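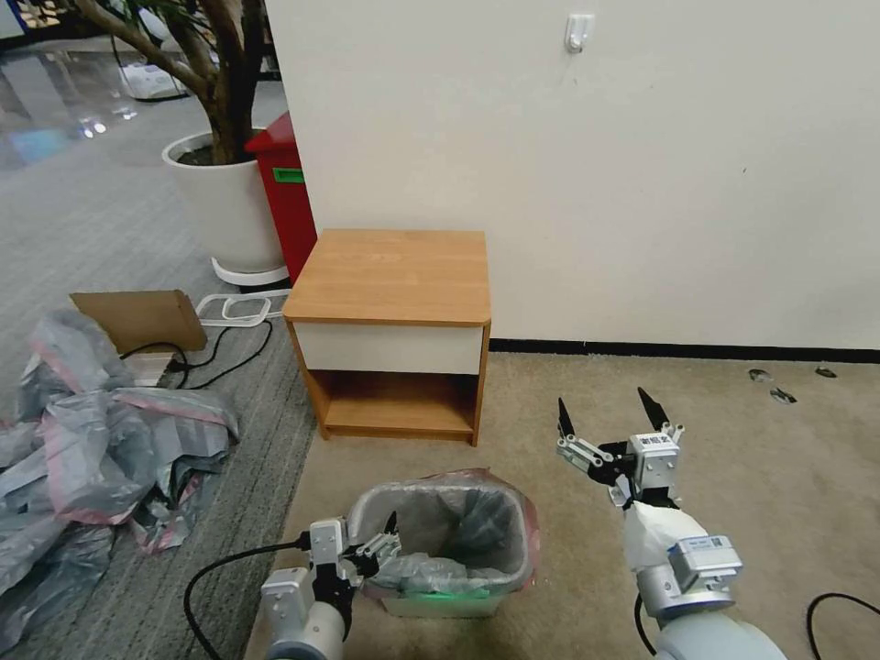 On Tuesday we visited the Altedbridge hall of Poirier, where the two-arm robots learn to clean a room. Mackenzie Lemieux guided us, 13 visitors in total.

The task was to pick up litter from the carpet and put it in the small gray trash can with the bag. In the second round the left gripper closed on the rim of the bag and did not let go. The arm pulled, the can fell over, and the software still reported "task done." Mackenzie pressed the red stop button — very calm.

She told us the log has 2,228 runs and this fault is known. I would like to see a force limit there before I stand so near again.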